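Starano brings its key-tidying service to shared houses and small offices

8/8/19 - Starano, the home and office organising firm, is pleased to announce that its key-tidying service, until now offered only to letting agents, will be open to shared houses, village halls and small offices from September. It is a modest sort of service, and we are very fond of it: we come round, gather up the keys from the drawers, pots and coat pockets where they have settled, and give every one of them a hook to live on.

The service began with a single trial at Ukov, a block of 55 flats where spare keys had been kept in biscuit tins for longer than anyone cared to remember, and it has since put 2,000 keys in order for landlords and agents across the region.

"People are a little embarrassed when they tip the drawer out in front of us, and they really needn't be," said Somtochukwu Uzor, founder of Starano. "Keys pile up in every building, and it is such a pleasure to see them go up on the wall where everyone can find them."

Each visit includes sorting on a clear table, fresh rings where the old ones have bent, and a wall board fitted at a height that suits the household. Madhu Solanki, who leads the visits, recommends keeping the board close to the door and well away from the letterbox.

A standard visit costs £225, and bookings are open now through the Starano office.

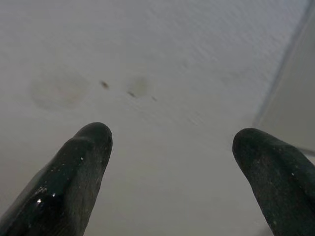
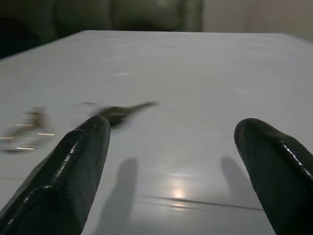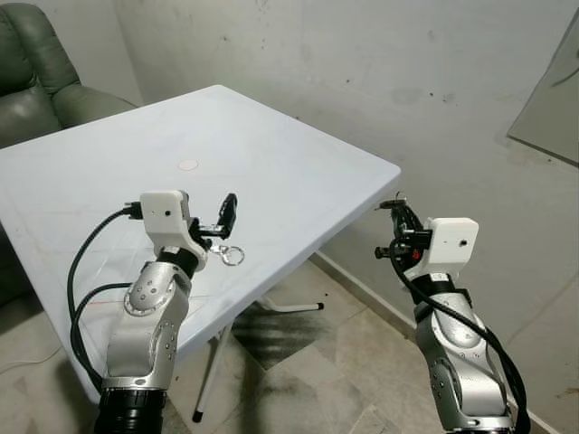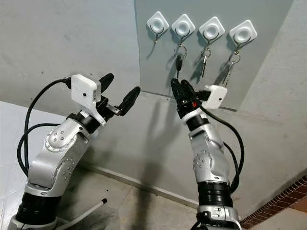 Can we keep the hooks we already have?
Most existing hooks are fine to keep, so long as they are firmly fixed and strong enough for a full bunch. We will check them at the start of the visit.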